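How to Pack Shirts for a Week Away

We use cookies to remember your settings. By continuing to use this site you accept our cookie policy.

By Aileen Agbayani

Most creases in a suitcase come from two things: empty space that lets clothes slide, and hard folds across the chest of a shirt. This method works for a carry-on or a small checked bag.

Before you start

Lay out everything you plan to take the evening before. Iron or steam the shirts and let them hang until they are completely cool. A warm shirt takes a crease very easily. Empty the pockets and fasten the top button, plus every second button below it.

Packing the bag

1. Put shoes in first, heels against the wheel end, with socks pushed inside them.

2. Roll jeans and T-shirts tightly and fill the bottom of the bag with them. Push smaller rolls into the gaps along the handle rails until the layer is level.

3. Place each shirt face down. Fold one side in toward the middle, lay the sleeve straight down along the fold, and repeat on the other side.

4. Bring the hem up to just under the collar in one fold. Two folds will fit a smaller bag but leave an extra line across the front.

5. Stack the shirts with the collars at alternating ends so the pile stays even.
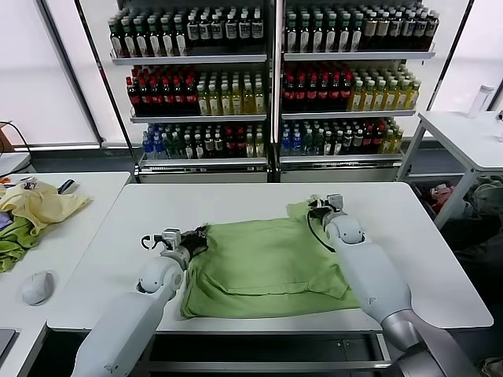 6. Slide a sheet of tissue or a dry cleaning bag between shirts made of linen or thin cotton. Polyester blends don't need it.

7. Lay a sweater over the stack and tighten the straps until they just hold.

When you arrive

Take the shirts out first and hang them in the bathroom while you shower. Light creases usually drop out overnight. For the rest, use an iron on the cotton setting with a damp cloth between the iron and the fabric. Check the care label on anything with a printed design, and iron it inside out.

Get our travel tips every Thursday. Enter your email to subscribe to the newsletter.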